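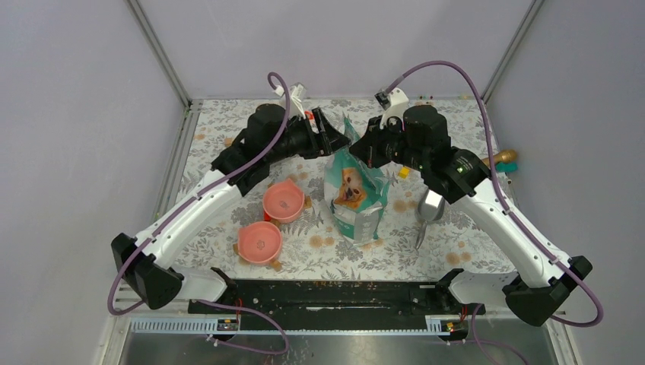
Okay, pet food people, I have been putting off this thread for ages and tonight the dog is asleep on my foot so I can't get up anyway. Let's talk about feeding dry food without losing your mind (or half the bag). I like everything set out before any kibble moves: two salmon-pink bowls close together and the teal-and-white bag right there within reach. If I start with the bag across the kitchen I end up carrying handfuls, and you can guess how that goes.

2/ Why two bowls for one household? Mine are for a dog and a very opinionated cat's cousin, meaning my sister's dog, who stays with us most of February. Same food, same time, bowls filled together and then carried to opposite ends of the hall. They eat so much more calmly that way!

3/ My neighbor Cheng-en Wei swears by pouring straight from the bag. He is a lovely man and his kitchen crunches when you walk on it.

4/ I did pour for years, to be fair. Then I weighed what I thought was "one bowl" on four mornings in a row and got a different number every single time, and the vet had already been making gentle remarks about somebody's waistline. So now there is a scoop, and the scoop lives on a hook by the back door. 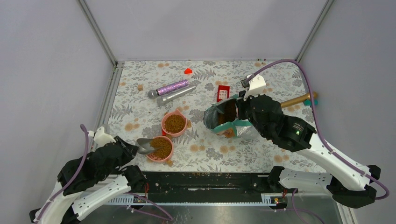 5/ On scoops, get one with a bit of a point to it, because a flat round cup just pushes the pellets around once the bag is getting low. The silver metal kind with a shovel-like tip is my favorite, and it goes into a bowl at an angle so nicely. Tilt the open bag over on its side next to the bowls and you can see the kibble right there in the opening. You will still get a few loose pellets on the cloth next to a bowl, I have never once avoided it, and I've made my peace with that.

6/ Which brings me to the cloth. Mine is a pale floral one with gray ferns, and I put it down under everything because a tablecloth can be gathered up by the corners and shaken out over the trash. A placemat can't hold a spill like that, and the rubber mats are a pain to scrub.

7/ Also, please fold your bags closed. Squeeze the air out, roll the top down tight, and put a clip on it. I keep ours in a lidded bin, still in the bag, so I have the feeding chart and the date to look at whenever I second-guess myself.

8/ Somebody will ask about washing, so: hot soapy water every evening for the bowls, and the scoop gets done with them. Let it dry all the way before it goes back near the food. I skipped that once and had a clump in the bag the size of a plum.

9/ Okay, my foot is completely numb and she's starting to snore. Tell me what you use for a scoop, and if you've found a bag clip that doesn't snap in a month I would dearly love to know the name of it.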